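How to wash wool and other knitwear without shrinking it

A jumper that has gone small and stiff has usually met three things at once: warm water, rubbing and a sudden change of temperature. Keep those under control and most wool can be washed at home for years. This page covers machine washing first, then hand washing, then drying, where a lot of good washing is spoilt.

What you need

A liquid detergent made for wool or silk
A mesh wash bag with a zip
Two large, light-coloured towels
A flat surface or drying rack away from radiators
A fabric comb, if the knit has bobbled

Ordinary powder is best left in the cupboard. Many powders contain enzymes that break down protein stains, and wool is itself a protein.

Before you wash

Read the care label. A washtub with a hand in it means hand wash only. A crossed-out tub means the piece should not be washed in water at all. If the label has been cut out, treat the garment as hand wash.

Turn the knit inside out, do up any buttons and put it in the mesh bag. Fold it loosely so that water can move through it. Treat marks first with a drop of the wool detergent and a damp cloth, pressing and lifting. Do not scrub.
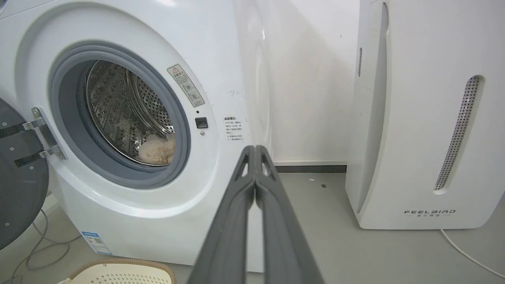
Can several jumpers go in together?
Two or three of a similar weight and colour are fine, as long as the drum is no more than a third full. Wash a new dark jumper alone the first time.

Step 1. Set the machine

Choose the wool programme at 30 degrees or cold. If your machine lets you change the spin, bring it down to 600 or lower. A delicates programme is not quite the same thing — on some machines it turns the drum more than the wool one does — so check the manual before using it as a substitute.

Measure the detergent by the bottle cap and go by the smaller amount if your water is soft. Leave out fabric conditioner. It coats the fibres and leaves fine wool limp.

Step 2. Take the knit out promptly

Wet wool creases under its own weight, so be ready when the programme ends.

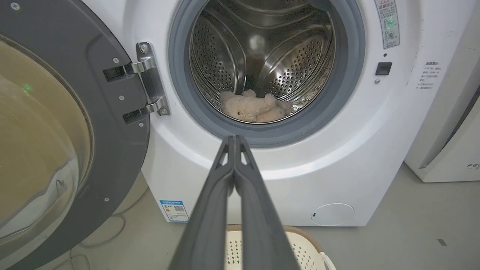
Lift each piece out with both hands underneath it, because a wet sleeve left hanging will stretch in seconds. Carry it to the towel still in its bag if it is a heavy one.

Washing by hand

Fill a basin with cool water and stir in the detergent before the garment goes in. Push the knit under, squeeze it gently a few times and leave it for 8 minutes. Drain, then rinse in water of the same temperature until it runs clear. Press the water out against the side of the basin. Never wring.

Step 3. Dry flat

Lay the garment on a towel, roll the two up together and lean on the roll. Unroll, move the knit to the second towel and ease it back to its proper measurements. It helps to have noted the chest width and sleeve length beforehand. Turn it over after 6 hours. A thick cardigan may need until the following evening, and longer in November.
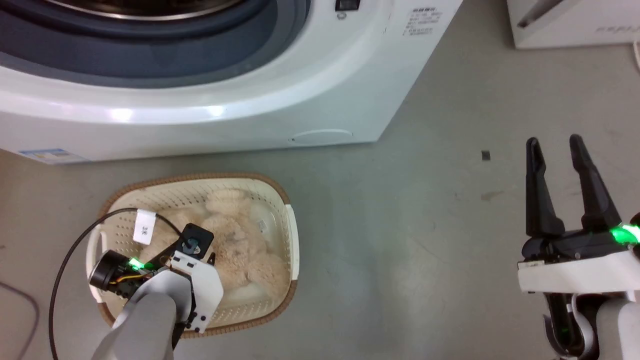

A front-loading machine, seen from above.

If it has shrunk already

Slight shrinkage can sometimes be eased. Soak the piece in cool water with a capful of hair conditioner for 25 minutes, press it out in a towel and stretch it a little at a time while it dries. Felted wool, where the stitches can no longer be made out, will not come back — though it does make a decent cushion cover or a pair of mitten linings.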